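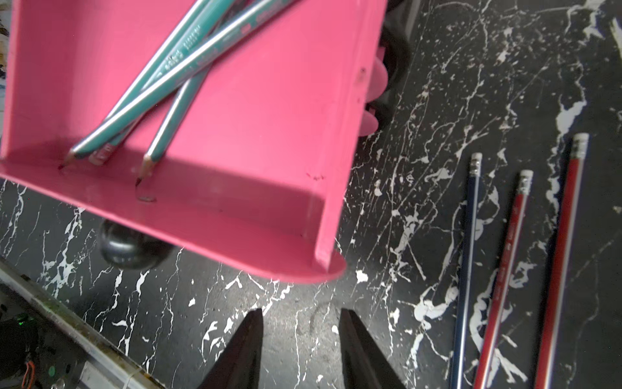
Keeping Desk and Drawer Items in Good Order

Household Guidance from the Greltimstead Home Advice Service

Small items of stationery are among the most frequently mislaid objects in the home. Pencils, rubbers, stamps and paper clips are often stored together in one drawer, where they mark one another and collect dust. The following guidance is intended for households, but applies equally to small offices and community rooms.

Sorting

Empty one drawer at a time on to a sheet of newspaper. Dried-out pens, perished rubber bands and pencils too short to hold should be discarded. Items used daily are to be kept within reach of the desk; anything used less than once a month may be stored elsewhere.

Trays and containers

A shallow plastic tray is suitable for pencils and pens. Choose one with rounded inside corners where possible, as square corners hold crumbs and shavings. Sharpened pencils should lie flat and point the same way. Tall pots are acceptable, provided that pencils stand with the point upwards.

Removing marks from plastic

Graphite usually comes away with a clean white rubber. For other marks, proceed as follows.

Wash the tray in warm water with a little washing-up liquid and rinse well.

Mix one teaspoon of bicarbonate of soda with enough water to form a paste. Apply it with a soft cloth, using light pressure, and leave for 2 minutes.

Rinse again and dry fully before anything is put back.

Ballpoint ink may need surgical spirit on cotton wool. Test the underside first - some coloured plastics turn cloudy. Scouring powder should not be used on glossy surfaces.

Wooden drawers

Do not soak the wood. Brush out loose dirt, wipe with a well-wrung cloth and leave the drawer open overnight. A drawer that sticks may be eased by rubbing a plain white candle along the runners. Where the drawer base has dropped, it should be refixed before the drawer is loaded again.

Lining paper

Cut the paper slightly smaller than the base so that it lies flat. Heavy paper of 200 gsm keeps its shape well and may be wiped lightly. Adhesive linings are not advised in older furniture, as the backing can lift the finish when removed.

Further guidance

Leaflet 531, Care of Small Furniture, is available from the Pryor Room enquiry desk. The desk closes at 4 pm during August.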